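Truto Lounge Table: Evaluation Report
Furniture Review Program, Skurklow Housing Services
Wed 9 October

The Truto is a low wooden table sold for use in shared living rooms. The Program received two units in May and placed them in residences managed by this office. The following review covers assembly, stability, surface wear and cleaning.

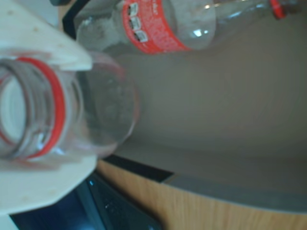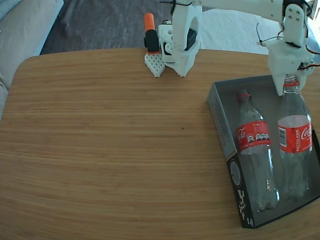 Assembly requires a single hex key, supplied in the carton, and took 30 minutes per unit. The printed instructions are clear except at step four, where the left and right rails are shown in the wrong order. Gitik, the distributor, has been informed and has promised a corrected sheet.

Both units stood level on hard flooring. On thick carpet a slight rocking was noted when weight was placed on one corner, and residents reported the same. The adjustable feet correct this only in part. Offices furnishing carpeted rooms should take it into account.

The surface finish held up well. Coffee left overnight wiped away with a damp cloth. Hot mugs placed directly on the wood produced faint rings, which had not faded at the time of writing. The maker recommends coasters, and residents should be told so when the table is issued. Light scratches can be treated with the wax sold separately by Gitik, although the color match was only fair.

The unit price is $371, delivery included. The Cheung table reviewed last year costs less, but its legs loosened within a term and had to be tightened repeatedly. No such fault was found in the Truto. Replacement feet and bolts may be ordered singly. Tops may not, so a badly damaged top means replacing the whole table.

Rating: Approved for general purchase, with the reservation stated for carpeted rooms. Orders should be placed through the regular furniture request form. Existing Cheung tables are to remain in service until they are due for replacement.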